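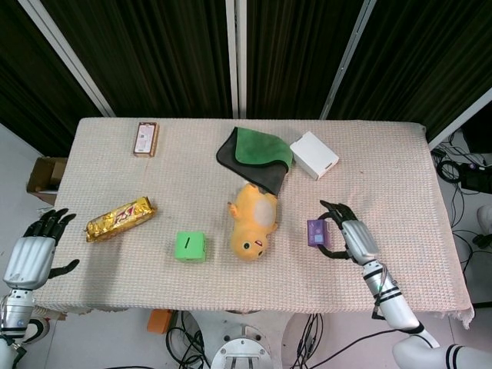
Workshop notebook, April, late afternoon

Cutting table with storage underneath, second attempt

Okay, so the first version wobbled. Not a lot, but enough that my rotary cutter wandered every time I leaned on the far corner, and Ainhoa Zabala noticed it within a minute of sitting down (she was very nice about it). The cube units are fine. It was the way I'd set the top on them, with just a few dabs of glue and a lot of hope.

What I did today: pulled the top off, scraped the old glue, and turned both cube units so the open sides face out toward the room. I wanted one side for fabric and the other for yarn, and now I can reach both without crawling! Then I screwed a rail across the backs to tie them together. The gap between the units is 527 mm, which I measured twice because Demyd Nazarenko swore it was narrower. It's 527, Demyd.

The top is the Norkholm panel, 1077 mm long after I trimmed the chewed end. I'd wanted an even 1000 but I couldn't bring myself to cut off good board, so there's a bit more overhang on the window side — handy for clamping the lamp, bad for hips. I've already walked into it.

Still to sort out: the edge. Constanza Maldonado says iron-on banding and be done with it. Guoqing Song thinks I should round it over and oil it, and he left me half a can of the Surness oil to try. 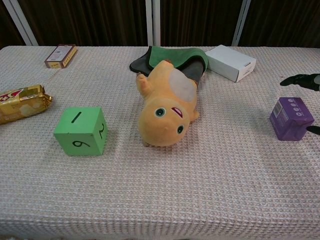
I rubbed some on the offcut before lunch and I do like the color, kind of like weak tea, but it still felt tacky at four o'clock and I'm worried about it getting on white cotton. Leaving the offcut on the shelf overnight with a scrap of muslin pressed on it. If the muslin comes up clean, oil it is.

Height is the other thing. I'm at 300 mm for the plinth at the moment, and standing there with the big shears it felt great, but Gobnait Corrigan is a good bit shorter than me and she uses this table as much as I do. Need to get her over to try it before I fix anything for good. The Moltier casters would change the height again, so no ordering those yet!

Used up the last of the long screws. Also the drill battery is on the charger by the sink, please don't take it.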